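Can a Robot Tidy Up? Don't Believe It Too Fast

Maybe you have seen a video of a robot folding a shirt or putting away toys. It looks easy! But videos can be sped up, and the bad tries can be left out. So when someone tells you a robot can do a chore, ask a few nosy questions.

The Zanach robot club builds and trains robots after school on Thursday. Its project is called Plereo, and the goal sounds small: pick up a thing and put it where it belongs. You could do that when you were a toddler. For a robot, it is hard work. 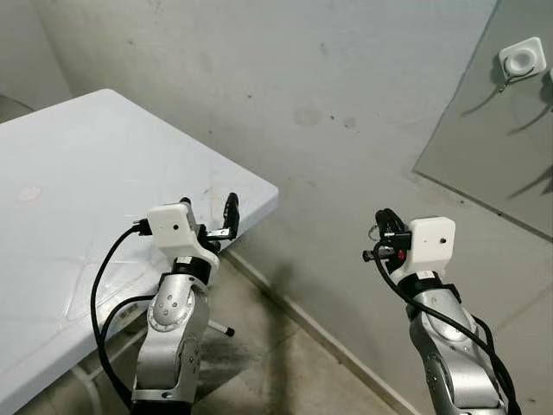
Two arms, two grippers. A gripper is a robot's hand.

Count your fingers. You have ten, and they bend in lots of places. Your skin tells you if a cup is slippery or a grape is about to squish. Many grippers have only two fingers and can't feel much at all. Some people call them "hands" anyway. That is a bit generous.

How does the robot learn? A person shows it the job again and again, and a computer saves every move. The club has saved 749 tries so far. Does that mean the robot is smart? Not so fast. Of those tries, 487 were good enough to learn from. The rest were fumbles, drops and bumps.
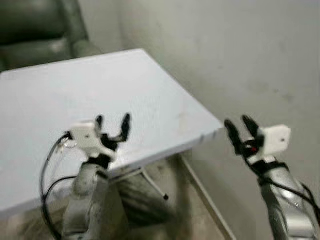

Both grippers open, with nothing on the table to grab.

A bare table is the easy part. Put one block on it and the robot has to find the block, reach for it, close its fingers and not let go. Move the block a little and the robot may miss. The club tested this with 6 blocks in new spots, and the robot got 4. Is that good? It depends. Would you want it to carry your dinner plate?

Now think about a real home. There are toys under things, keys on hooks and cables on the floor. 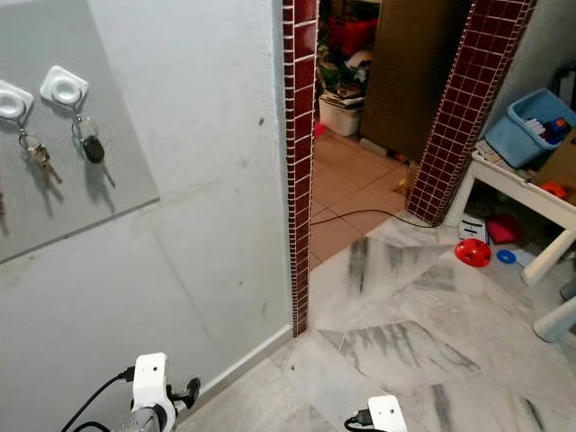
A robot that did well with blocks may have no idea what to do with a ball that rolls. It has to be shown that too, and then tested on it, many times.

So next time you hear "This robot can clean your room," try asking:

How many times did it try?
How many times did it work?
Was a person helping?
Did anyone move the toys?

If the answer is "we don't know," keep your own hands ready. You still have to pick up your socks.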